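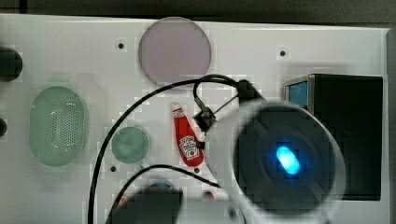
Hye-jin Kwon wrote back within the hour to say that yes, the Prerkby people would be very glad to see the new name on the noticeboard, but could we please make sure the old one stayed on the lunch club leaflets until the present box was used up, as it would be a shame to waste them. I thought that was a very fair point, and it has more or less set the pace for everything since.

Grants and Funding | Progress Reports
29/04/2021
By Dong-geon Noh

So, to bring you all at the Okoro Fund up to date (and thank you again for being so patient with us over the winter). When you agreed in February to let us spend part of the small grants money on telling people where it comes from, we had a rather grand plan with banners. We have since come down to earth a little. What our groups wanted was a short paragraph they could copy, a logo that didn't turn fuzzy when they made it bigger, and somebody on the end of a phone. All of those are now in place, and the logo comes in a black and white version too, for those with older printers.

We have had 49 applications to this round, and I've enjoyed reading every one of them, even the ones that went on a bit (I can hardly complain about that!). Seven came from groups who had never asked us for anything before, and two of those told us they had seen the acknowledgement on somebody else's poster, which cheered the whole office up no end.

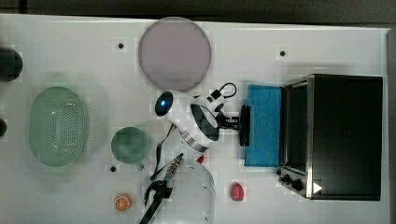
The Asness side has been slower, I'm afraid. Their hall was closed for longer than any of us expected, and the youth theatre there asked to move its start date back, which we agreed to without any fuss. Their money is still set aside and nothing has been spent from it. I'll send the revised dates separately once they have settled them, along with the signed copy of the new agreement.

Plukness, on the other hand, has raced ahead. The allotment society has had its second payment and sent in its receipts in beautiful order, and the singing group has been meeting online for over 6 weeks, with plans to carry on that way for members who find the journey difficult.

There are a couple of things we'd like your view on before the next round opens. Some of the smaller groups find the end of grant form hard going, especially the page on outcomes, and we would love to try a shorter one for the smallest awards. Hye-jin has drafted something and it's attached. We would also like to know whether you are happy for groups to thank you by name in their own newsletters without checking the wording with us first. A few have asked, and I've told them to hold on until I hear from you.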